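ok thread on moving my grandmother's recipes out of the tin and into something a human can read. been at it since November. long, sorry

1/ the tin had 349 cards in it. I thought it'd be maybe a hundred. some are the backs of envelopes, one is a bank slip, a lot are just a name and then amounts with no steps at all

2/ she was Tímea Bakos, she cooked for the school in Jotdale for years and then for us. so half the cards are for a family of five and half are for a cafeteria. no label saying which. you find out when you see "eggs, 78"

3/ yes 78 eggs. it's a noodle recipe. I divided everything down and got a third of an egg somewhere, so I rounded up and it was fine. good noodles

4/ first lesson if you're doing this with your own family's stuff: photograph everything before you sort anything. I did not. I sorted by type (soup, dough, cake, "other") and then found out she'd had them in order by season. that order is gone now. still mad at myself

5/ my aunt remembers some of it. she says plum dumplings came right after the cucumber salad. so there's that

6/ handwriting. her 1 and her 7 are the same for the whole first half of her life. 1 cup of sugar vs 7. you'd think it would be obvious which and with the jam it really isnt

7/ units are worse. "a glass" = which glass. "a mug." "the small pot." there is a card that says "flour until it is right"

8/ asked my mom about the glass. she says it was the one with the chip. asked my aunt. she says no that one was for buttons. great

9/ so what I did: made the walnut roll with "a glass" of milk at three different sizes. smallest was dry and cracked. biggest was soup. the middle one was close, just under a cup. wrote that on every card that says glass and moving on with my life

10/ typed them up in a plain spreadsheet to start. one row per ingredient, not one per recipe. 1,401 rows so far. sounds nuts but now I can search "poppy seed" and see all of it at once

11/ people keep telling me to use Betereo for this. tried it. it wants a cook time and a photo before it lets you save. half these cards don't have a TITLE. went back to the spreadsheet

12/ cousin wants it printed. got a price from Ehlers, the copy place by the bus station, spiral bound with a plastic cover. I said yes to plastic cover before he finished the sentence. this thing is going to live next to a stove

13/ layout question I went back and forth on: clean it up or keep her words. ended up doing both, her version at the top exactly how she wrote it, mine under it with real amounts. takes more pages. don't care

14/ her words are the good part anyway. "do not open the oven, go outside." "this is for when Bustar comes" (who is Bustar?? a guy? a dog?? my aunt just laughs)

15/ the drinks section is short. elderflower syrup, sour cherry thing, linden tea, and a card that just says "tea, the strong one" with 2 spoons and nothing else. 2 spoons of what size, for how much water, we will never know

16/ four cards, so that's the whole section. shortest one in the book
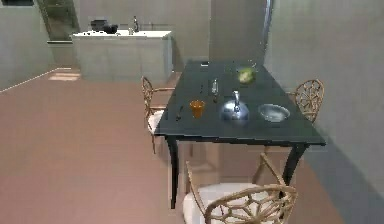 Kettle and an orange cup.

17/ soup section opener is a scan of the goulash card, stain and all. cake one is my aunt's drawing of a bundt pan. no it does not match. none of it matches

18/ still to do: 40-ish cards in pencil that's almost gone. tip from a librarian, tilt the card under a lamp so the light comes in low from the side and the dents show up. works way better than cranking the contrast on a scan. got "marjoram" out of one that looked totally blank

19/ also do NOT rub the stains to see whats under. ask me how I know. RIP whatever amount of butter that was

20/ someone asked about allergies, index etc. index yes, by ingredient, falls right out of the spreadsheet. allergies I'm leaving to people to read the recipe, sorry, there's walnut in nearly all of it

21/ if you're from Jotdale and ate school lunch there and remember the yellow sauce, PLEASE message me. the card says "yellow sauce, as usual"

22/ going to bed. noodles again tomorrow, trying it with one less egg. will post the poppy seed count when I'm done with the pencil ones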